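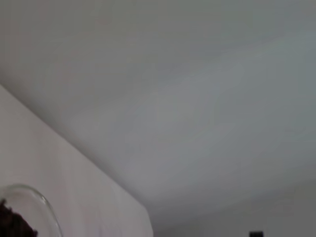

*Photo: Radoslava Zeman, Fluris build log*

**Call for participants: Fluris arm build, evening group, Jorau workshop**

Fluris is a small desktop arm that we are building at Jorau, a shared workshop. It has six joints, a two-finger gripper and a wrist camera that looks out past the fingers. The mechanical side is mostly finished. Calibration, wiring and the pick-up routine are open, and we want two or three more people for those jobs from October to December.

**State of the build**

- Base and shoulder: printed, assembled, running on the second gearbox design. The first one had too much backlash.
- Elbow and wrist: working, but the cable run to joint five is too short and limits rotation.
- Controller: one board, firmware by Vojtěch Tichý. Homing is repeatable. Error recovery is not written.
- Camera: mounted and streaming. Exposure is locked by hand. With the wrist tipped up, the view is mostly ceiling and white wall, and the software finds very little to track on either. The rim of a clear glass low in the corner gives a thin highlight and not much else.

Clear glass is the main open problem. The arm should locate a glass container, approach from the side and stop short of contact. Depth estimates on transparent rims are poor. Adesuwa Afolabi has a method based on rim highlights and would like someone to test it and try to break it.

**What we need**

1. Camera calibration. You should be comfortable with Python and able to explain what a reprojection error is. Hand-eye calibration experience is useful.
2. Wiring. Crimping, strain relief, labeling. You will redo the harness from the shoulder up.
3. Test runs. No background needed. You set up objects, start the routine, write down the result and reset. A full set is 32 runs — it is slow work.

**Conditions**

Unpaid. Parts and filament come out of the group budget, which has 900 euros left. You need to be 16 or older, and anyone under 18 needs a signed form from a parent. Sessions start at 18:30 and end when the workshop closes. We ask for one session a week. Safety glasses are required whenever the motors are powered, and the stop button stays within reach of whoever is nearest the arm.

Code and drawings are published under an open license, with contributors listed by name unless they ask otherwise.

**To apply**

Leave a note in the Fluris tray at the front desk, or speak to Danica Zeman at any evening session. State which of the three jobs you want and which evenings you can't do. A link to past work helps for job 1 — a messy repository is fine. Replies go out within 14 days.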